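Dos brazos y mucha paciencia: una tarde de puertas abiertas en Clument

La invitación prometía «la automatización que ya está aquí». Llegué a las naves de Clument con la libreta abierta y pocas ganas de aplaudir, porque en enero de 2022 ya llevo vistas unas cuantas jornadas parecidas. El ingeniero que atendía a las visitas aceptó hablar conmigo entre pase y pase, con la condición de que no pusiera su nombre.

Le pregunté primero para qué sirve todo esto. «Para manipular piezas pequeñas con dos brazos a la vez», contestó. «Coger, pasar de uno a otro, dejar en una cesta. Lo que una persona hace sin pensar». ¿Y lo hace mejor que una persona? Se rió. «No. Hoy no. Si alguien le dice lo contrario, quiere venderle algo».

Se agradece la franqueza, aunque el folleto de la entrada iba por otro lado: hablaba de «destreza comparable a la humana». Se lo leí en voz alta. «Eso lo escribe otro departamento», dijo, y miró hacia los brazos.

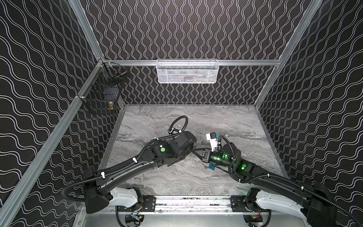 El programa se llama Tosex y lo pagan a medias Clument y un cliente, Wisow, que fabrica herrajes. Llevan 11 meses con él. Quise saber cuántas personas hacen falta para que el sistema trabaje solo. «Somos cuatro en el equipo», respondió. «Y sí, entiendo la ironía de la pregunta».

Insistí con los fallos, que en estas demostraciones suelen quedar fuera del guion. Según él, en las pruebas internas de esa semana salieron mal 3 intentos de cada 10. «Una pieza plana sobre una superficie lisa es un problema serio. No hay por dónde meter los dedos. A usted le basta con la uña; a nosotros nos ha costado medio invierno». Le pedí los datos por escrito. Me dijo que tendría que consultarlo.

También le pregunté por el decorado, con sus paredes rayadas y su suelo de imitación a mármol. ¿No se entrena así una máquina para un sitio que no existe en ninguna fábrica? «Es una objeción justa», admitió. «Por eso queremos llevarla a la planta de Brunton en febrero, con la luz que haya y el polvo que haya». ¿Y si allí no funciona? «Pues volveremos con una lista de cosas que arreglar».

Sobre el empleo fue menos claro. Sostiene que Wisow no encuentra gente para clasificar piezas por turnos; cuando le pregunté cuánto pagan esos turnos, dijo que no lo sabía. Me parece un dato que alguien en el proyecto debería tener a mano.

Antes de irme le pregunté si compraría la máquina con su dinero. Se lo pensó un rato. «Dentro de unos años, quizá. Ahora compraría una buena mesa y contrataría a alguien». Después entró el grupo siguiente y volvió a empezar la explicación desde el principio.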